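Annan water off again as main goes for second time this month

Homes on the north side of Annan were without water for most of the morning after a main burst near the Firstead roundabout, the second time the same stretch of pipe has gone since the start of September.

Supply went just after 5am. Low pressure first, then nothing. The water firm, Dulteo, says 1528 properties were cut off at the worst point, plus the primary school and the health centre, both of which opened late.

By 7am the road at the bottom of the hill was under water up to the kerb and closed to traffic. Buses were sent round by Nirkden, adding a good while to the trip into town. Cars that tried the back lane met the bin lorry coming the other way and that was that until half eight.

Dulteo said its crew found a split in a cast iron pipe laid in the 1950s. The repair made earlier in the month, a few yards up the hill, had held. "We are sorry to customers who have now been through this twice," a spokesman said. "The section will be looked at again before winter."

That won't please everyone. People living along the hill have been asking for the whole length to be replaced, and a petition handed in over the summer had 4000 names on it. Dulteo said at the time that the work was on its list but gave no date. It still hasnt.

Bottled water was given out from 8am at the Firstead community hall, where the tables were put out in rows and the tea urn was, for obvious reasons, not on. Two packs per household, more for anyone with a baby or a medical need. The first pallet was gone inside the hour and a second came over from the depot at Nirkden.

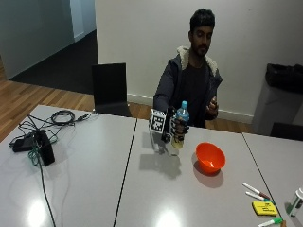

When will it be back?

Most homes had water again by 1pm, Dulteo says. Those at the top of the hill may have to wait until teatime for full pressure. If yours is still off after that, ring the firm's helpline, as it could be a fault on your own supply pipe.

Is it safe to drink?

Yes, according to Dulteo. It may look cloudy or a bit brown to begin with. Run the cold kitchen tap gently untill it clears – don't start with the hot tap or put a white wash on. Cloudy water that clears from the bottom of the glass up is just air.

Will there be money back?

Dulteo says customers cut off for more than five hours will get a payment on their next bill and don't need to claim. Shops and cafes that lost trade have to fill in a form, which is on the firm's website. Keep till records and receipts for anything thrown out.

Roads

The hill stays shut overnight while the hole is filled. One lane with temporary lights from the morning, if all goes well. Buses keep to the Nirkden route until then, and the stop outside the health centre is not in use – get on at the Firstead roundabout instead.

The library was closed all day and will open as normal tomorrow. Books due back today won't be fined.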